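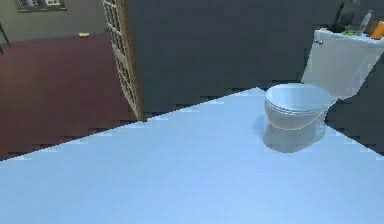
White toilet with the lid closed, at the edge of a pale blue surface.

Pivero twin back on the road

Eero Manninen has finished the rebuild of his Pivero 700 twin and rode it to the August meeting at Clokville, where several members had their first look at it. The bike was last taxed when he was still at school and had spent most of the years between in a barn outside Grirnville, under a tarpaulin and a stack of window frames.

The engine was seized when he bought it. Both pistons came out with heat and patience, but the left-hand barrel was past saving and had to be sleeved. The crank was sent away for new big ends. Eero did the rest himself, including the gearbox, where second gear had lost most of its dogs. A replacement came from Kokkonen, who still hold a few boxes of Pivero parts and will look through them if you write in with the part number. They don't answer the telephone much.

Anyone who has owned one of these will know about the oil feed to the rockers. The original pipe is thin and cracks at the lower union - Eero's already had, and someone had mended it with solder. He has fitted a flexible line with a loop in it to take up the vibration. It looks a little out of place but can be swapped back for shows.

The tank and mudguards are in the maroon used on the early bikes. The frame was stove enamelled in black, and the wheels have new stainless spokes on the old hubs. Eero kept the seat as he found it, splits and all.

He has now covered nearly 100 miles. First impressions are that it pulls well from low down, steers heavily at walking pace and needs a firm hand on the front brake. It will not idle once warm, which he puts down to wear in the carburettor slide. The magneto has given no trouble so far.

Eero is looking for a toolbox lid and the correct 8-inch headlamp rim, and has 4 spare clutch plates to swap. He would also like to hear from anybody with a factory parts list for the 700, as his copy is missing the pages on the front fork. Please catch him at the next Clokville meeting or leave a note at the signing-on desk.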